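Travel > Visits and Open Days > Urnmont

Search this site Enter keywords Go

A day with the grippers at Urnmont

22/08/2022

I had been meaning to get up to Urnmont for years, and when the Lornolis workshop announced an open day with the arms running and visitors allowed to drive them, I finally booked the bus and went. It's a longer ride than the map suggests, and the last stretch is all hills, but there was coffee at the door and a very good cinnamon roll, so I forgave it quickly.

The main hall had 5 benches set up, each with a different gripper on the same model of arm, and you could move from one to the next for as long as your feet held out. The workshop has its own names for everything. Sun is the soft one, with fat rubbery fingers that close around a thing like a sleepy hand, and Adena is the plain two-finger kind. I went in sure I would love Sun best. It picked up a ripe plum without leaving a mark (I checked, and then I ate it!), but it was hopeless with a thin washer lying flat on the bench. Adena got the washer on my second try and then squeezed a paper cup nearly in half, which was my doing, as I had left the force set for the metal parts.

They keep a log of every grasp visitors attempt, and by the time I reached the last bench the tally stood at 359. The hope was to get to 800 by closing. I added nine of my own, not all of them to be proud of.

After lunch we went upstairs to the simulation room, which was smaller and a good deal quieter, and I ended up staying there longest. You try a pick on the screen first and then take the same settings down to the real bench, and I liked that very much - no plums at risk.

Comparing finger openings was what I wanted to do up there, and the software lets you change the gap and the pads without touching a wrench. I kept to parallel fingers, light gray with dark pads on the inside, and spent a happy half hour thinking about the little orange piece in the round platform. It lies flat near the back rim, behind a raised wall, so the fingers have to go in nearly straight down, and then there is the trip across to the blue tray on the right. I wrote down three openings to try and would gladly go back for another afternoon of it.

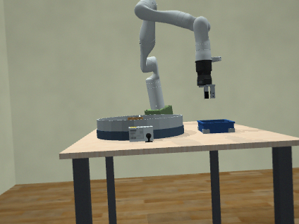
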